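Stenow Hook and Bracket Set for Perforated Panels
Retwood Storage Hardware – Wall and Bench Fittings
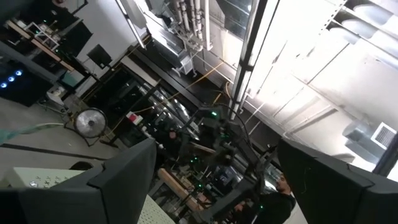

Cream panel with cross-shaped and round holes, lower left, and a white board with a fine dot grid.

Overview

The Stenow set is a group of steel fittings for hanging hand tools, cable, small bins and measuring equipment on perforated wall panels. It is sold as a boxed set and as single parts. Panels are not included.

Each fitting has two parts: a back plate, which locks into the panel, and a front piece, which carries the load. The back plate is ordered to match the hole pattern. The front pieces are the same across the range, so a workshop with two types of panel can keep one stock of hooks and change only the plates.

Back plates

Plate R is for round holes. It has two bent pins at the top and a spring tab at the bottom. The pins go in first, with the plate tilted away from the wall, and the tab snaps in when the plate is pushed flat.

Plate C is for cross-shaped holes. It has a single keyed stud that turns a quarter turn to lock. Plate C can be removed with one hand and is the better choice where layouts change often.

Plate S is screwed straight to a solid wall. Screws are not supplied.

None of the plates fits acoustic board or other sheet with very fine perforations. Boards of this type are made to absorb sound or pass air and should not carry tools.

Front pieces

Straight hook, 83 mm. For pliers, tape rolls and cable ties.
Double hook, 83 mm. For hammers and hand saws.
Closed loop. For screwdrivers and files.
Shelf bracket, 233 mm. Sold in pairs, left and right.
Bin rail. Takes any bin with a rolled rear lip.
Label holder. Clips over any front piece except the closed loop.

Materials and finish

Hooks, loops and brackets are zinc-plated steel. The Plate C stud is stainless steel. The spring tab on Plate R is a replaceable part and is listed under spares. Standard color is plain zinc. Black powder coat is made to order and adds slightly to the thickness of the pins, so check the fit in one hole before ordering a full quantity.

Boxed set contents

The standard box holds 44 pieces: a mix of hooks, loops and brackets with enough back plates for all of them. State Plate R or Plate C when ordering. Mixed boxes are not available, but single plates can be added to any order.

Fitting notes

1. Measure the hole and the distance between hole centers before ordering. A paper gauge can be requested from the sales office.
2. Leave clear space behind the panel. Pins and studs project through the sheet and will not seat if the panel is fixed flat to the wall.
3. Fit shelf brackets over a wall batten where possible.
4. Heavy items go low on the panel.
5. Check Plate R spring tabs once a year – a tab that no longer clicks should be replaced.

The load a panel can carry depends on the panel and its fixings as well as on the hook. Ask the panel supplier for this value. Load tables for the fittings alone are in the data sheet.

Changes to this product

From August 2019 the closed loop is supplied with a welded joint. The earlier crimped version, sold under the Skerka name, fits the same plates and remains available as a spare until stock runs out. Current stock of the crimped loop is 2,042 pieces.

Ordering and support

Trade orders: Babita Bhardwaj, sales office
Hole pattern checks and data sheets: Balthasar Hofstetter, technical desk
Spares and returns: Amerley Baidoo

Unopened boxes can be returned for credit. Powder-coated parts are made to order and cannot be returned.

Related products: Stenow bench rail, Stenow bin set, Rajput cable hanger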